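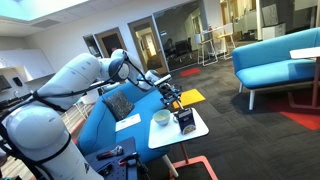

Visit report: open afternoon, student manipulation project, Fludstead
Friday, October 10, 2025

The Jesten course runs one project per term, and this term's subject is tabletop handling of kitchen items with a single arm. Visitors were admitted in groups and given a one-page handout covering the arm, the gripper and the task list. The handout lists 3 tasks: lift an item clear of the table, set it down inside a marked area, and repeat with a second item present.

The work is done in an open lounge area with sofas and low side tables, on carpet tile. The students prefer this to a bench. Table height and lighting are less controlled, and the report they submit in November must state results for furniture of the ordinary kind. Cables are strapped along the outside of the arm. The handout gives the strap positions as a checklist item before each session.

Scoring follows the Kneževič sheet, a form the course has used for several terms. A trial counts only if the item is released without a second grasp. The class target is 80 percent over a full session. The last full session before the open afternoon reached 76 percent, with most of the lost trials recorded as early release. Utensils score lower than boxes. A spoon handle offers a narrow contact area, and its angle changes whenever the contents of the bowl shift. 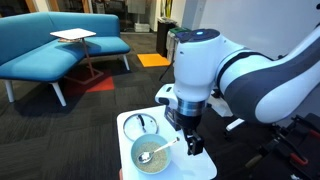
Why do the students use dry grains for the bowl tasks?
Grains hold a spoon at an angle, can be swept up after a spill and can be used again in the next trial.

Software was covered in a short talk at the whiteboard. Trial logs are kept in Gurner, a logging tool written by an earlier class. It stores joint positions, gripper opening and a free-text note for each attempt. Export is slow, and the current group has rewritten that part. The rest is unchanged, including a file naming rule that two of the talks contradicted.
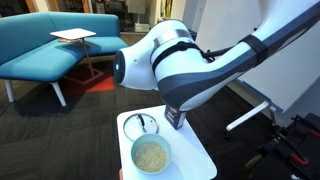 Arm above a small white table, with a glass pot lid and a bowl of grains on the tabletop.

Questions from visitors dealt mainly with lids. A glass lid has a usable knob, but the rim is hard to register for depth sensing, and the students have no reliable figure for it yet. Lid trials are logged separately and do not count toward the class target.

The next open afternoon is planned for November. Registration is through the Jesten course office, and group size will stay the same.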